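July 2025
Posted by Mika

Rags. That's the whole post, sorry. If you came for the garden update it's coming in August, the tomatoes are sulking and so am I.

So the cleaning cloth situation. We moved to the Lenent Street apartment in spring and I swore the one thing I'd get right this time was the cloths. Old place, they lived in a grocery bag inside another grocery bag under the sink. You reached in and hoped. Bathroom cloth on the kitchen counter more than once, I'm sure of it, don't come eat at my house.

Plan this time is colors. Blue for glass and mirrors. Yellow for kitchen. The dark red ones for floors and anything gross. I know everybody does this already. My mother-in-law's been doing it for decades and was very gracious about it when I announced my idea.

Folding is where I got stuck. I used to do halves and halves again until it was a little brick, and then the brick falls open the second you touch the one next to it. Now I fold to a squarish bundle and leave it a bit fat. Doesn't have to be pretty.
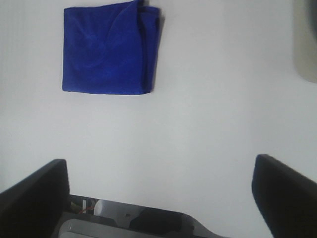
The thick plush kind never goes truly flat anyway so quit pressing it down, you're just ironing with your hands. I timed myself doing the whole wash load last week and it was under 3 minutes, podcast on. Compare that to me hunting for a clean one with wet hands and vinegar dripping off my elbow.

Washing, since someone asked in the comments on the last one: no softener. Warm, low dry, not in with the bath towels or they come out wearing all the lint. Reds on there own the first couple times. I did not do this. I have some very slightly pink socks.

OK containers. I had two candidates and went back and forth way too long. First was a cream plastic bin, solid sides, kind of narrows toward the bottom. I liked it a lot in the store (Clorner, the one out by the highway, where I went in for lightbulbs). Very calm looking. Matches the shelf. Problem is solid sides, and we put cloths away when they're almost dry, be honest, almost. Two days in a closed up bin and you get The Smell. Also can't see what's in it. I'd open the cabinet and have no clue if we were out.

It's not going back though. Going to be dog stuff, or batteries.

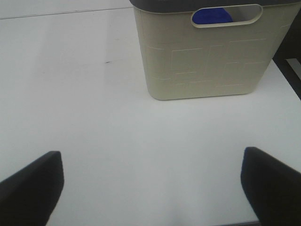

The gray basket

Winner. Gray plastic, holes all over the sides, orange handles. Not my colors at all, I'd never have picked orange, it came from the Szénási sale down the block where they were clearing out the whole laundry room. But air gets through it. And you can see the color of whatever's up against the wall, through the holes and through the slot in front, so I know from across the room if there's yellow left. That was not a feature I was looking for and now it's the main one.

Second thing, and this is the bit I'd pass on: stand them up. Don't stack. File them like folders, fold side up, leaning on the back wall.

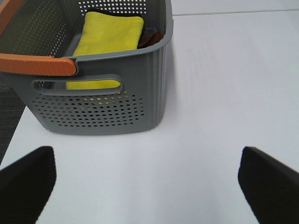
When they were stacked I only ever used the top two and the bottom ones got that stale drawer feel. Standing up you grab whichever and the rest stay put. Mostly. If the basket's half empty they slump, so I lean everything to the back and let the front be empty. Tried a bookend. Dumb. Took it out.

Reds go in beside the yellows and I don't fold those properly. They're floor rags. They get bunched up and shoved in the side and they seem fine with it.
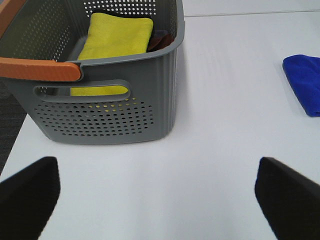
I did think about a separate basket for reds, for like, hygiene reasons, but they're all clean when they go in so what exactly am I protecting. If you feel strongly about this tell me, I'll probably cave. Blues I haven't settled. They might live in the bathroom with the mirror spray, that's where I use them. Right now they just get folded and then carried around the apartment looking for a home.

Still to do:

- wipe down the shelf before the basket goes back on it
- retire the gray ones from college (they used to be white)
- label? maybe no label
- find out if anyone wants 200 grocery bags

Gotta run, dryer's buzzing. Garden next time, I promise, unless the tomatoes die in which case we will be talking about the linen closet.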